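Cesto

O cesto é um recipiente aberto em cima, feito de fibras vegetais, madeira, arame, tecido ou plástico, que serve para juntar, guardar e levar coisas de um lado para o outro. É dos objetos domésticos mais antigos de que há notícia e, por estranho que pareça a quem só o conhece da lavandaria ou da feira, também um dos que menos mudaram de forma. Quem abrir hoje a porta de uma despensa encontrará, com alguma sorte, um cesto de batatas que um camponês de há muitos séculos reconheceria sem hesitar, mesmo que estranhasse o material.

Nome e família de palavras

Em português convivem várias palavras para objetos aparentados, e o uso varia bastante de região para região. Cesto e cesta distinguem-se, para muitos falantes, pelo tamanho e pela asa: a cesta costuma ser mais baixa e larga, com um arco por cima, e o cesto mais fundo, com duas pegas laterais ou nenhuma. Há ainda a canastra, larga e de bordos baixos, ligada à venda do peixe; a alcofa, mole, de palma ou esparto, que se leva pelas asas; o cabaz, muitas vezes com tampa; e a condessa, pequena e tampada, onde se guardavam rendas e costura. No Brasil, o balaio ocupa boa parte do terreno que em Portugal pertence ao cesto grande, e o samburá ficou associado à pesca. Nenhuma destas fronteiras é rígida, e é perfeitamente possível ouvir, na mesma casa, a avó chamar cesta ao que o neto chama cabaz.

Materiais tradicionais

O vime, que se obtém dos ramos novos de certos salgueiros, é talvez a fibra que primeiro vem à cabeça. Corta-se no inverno, quando a planta está em repouso, e pode ser usado com casca, o que lhe dá um tom acastanhado, ou descascado, depois de cozido ou deixado de pé em água até à primavera. Antes de entrelaçar é preciso humedecê-lo de novo, para que dobre sem partir.

O castanheiro e o carvalho dão tiras de madeira rachada, mais largas e duras, próprias para os cestos de vindima, que têm de aguentar peso e pancada. Já a cana, mais leve, presta-se a cestos de fruta. No sul, a palma e o esparto fazem-se primeiro em trança comprida, que depois se cose em espiral, volta sobre volta, até formar o corpo da peça. Convém ainda lembrar o junco, a palha de centeio cosida com casca de silva e, nas regiões tropicais, o rotim, o bambu e as fibras de muitas palmeiras.

Técnicas

Apesar da variedade, quase todos os cestos tradicionais nascem de um pequeno número de processos. No entrelaçado de armação, as varas mais grossas formam um esqueleto e as mais finas passam alternadamente por dentro e por fora. No entrecruzado, tiras achatadas atravessam-se em ângulo reto ou na diagonal, como num tecido. Na cestaria em espiral, um rolo de fibra enrola-se sobre si próprio e vai sendo cosido à volta anterior. Existe também a torcida, em que dois fios se cruzam entre cada vara, muito firme e de grande efeito decorativo.

O fundo é a parte mais trabalhosa, e os cesteiros costumam dizer que um cesto bem começado se acaba sozinho. O remate do bordo vem a seguir em dificuldade: as pontas que sobram são dobradas e escondidas umas nas outras, e é ali que a mão de cada artesão melhor se reconhece.

O cesto de plástico

A chegada dos plásticos moldados trouxe a maior mudança na longa história do objeto. O polietileno e o polipropileno, leves, laváveis e baratos, substituíram as fibras em boa parte dos usos correntes, da roupa suja à fruta do mercado. O curioso é que o desenho herdou muito da cestaria: paredes rendilhadas, vazados em losango, frisos a imitar o vime, tudo coisas que o molde não exige e que o olhar continua a esperar. Os furos, de resto, têm a sua utilidade, porque poupam matéria, deixam circular o ar e escorrem a água. 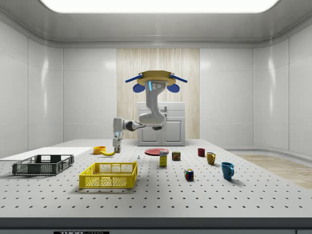 Departamento de Cultura Material e Artes Domésticas – Enciclopédia Groteo

A par do cesto de plástico, e muitas vezes confundida com ele, está a caixa de paredes vazadas, de planta retangular. Tem a vantagem de se arrumar lado a lado sem perder espaço e, conforme o modelo, de se empilhar. O cesto redondo ou de paredes inclinadas encaixa dentro do vizinho quando está vazio, o que agrada a quem o guarda, mas aproveita pior uma prateleira. Entre uma coisa e outra, cada cozinha acaba por encontrar o seu equilíbrio!

Usos

Na agricultura, o cesto serviu durante muito tempo de medida além de recipiente, e em várias terras pagava-se à jorna ou ao cesto, conforme o combinado. Na vindima, o cesto cheio levava-se ao ombro ou às costas, com uma rodilha a proteger a nuca. Na pesca usavam-se peças de malha larga para escorrer o peixe e armadilhas entrançadas, os covos, que são no fundo cestos com a entrada virada para dentro.

Dentro de casa, o cesto da roupa, o do pão e o da costura são os que melhor resistiram. O do pão pede forro de pano; o da fruta pede, pelo contrário, que se deixe respirar o que lá está dentro, sem encher demasiado, para que as peças de baixo não fiquem pisadas.

Coleções e estudo

O estudo da cestaria esbarra numa dificuldade de base, a de as fibras vegetais apodrecerem depressa na maior parte dos solos. O que chega até nós vem sobretudo de lugares muito secos, gelados ou alagados, ou então sob a forma de marcas deixadas no barro.

Entre as coleções particulares abertas a investigadores conta-se a de Fotbridge, com 939 peças inventariadas, reunida por Grigoris Makris ao longo de quase 700 visitas a oficinas e feiras. O catálogo, revisto em julho de 2022, segue a técnica de fabrico e deixa a proveniência para segundo critério, opção que facilita as comparações mas obriga quem procura uma região determinada a folhear os dois volumes. A oficina Kontogiannis, em Grurkden, mantém um curso de iniciação que começa todos os anos em junho, com o vime já cortado e seco.

Conservação

Um cesto de fibra limpa-se com escova macia e pano apenas húmido, e seca-se à sombra. O ar demasiado seco torna o vime quebradiço, pelo que uma borrifadela de água de vez em quando lhe faz bem. Os de plástico lavam-se com água e sabão, mas não devem ficar meses ao sol, que os descora e os deixa estaladiços.

Ver também: alcofa; canastra; covo; esparto; vime.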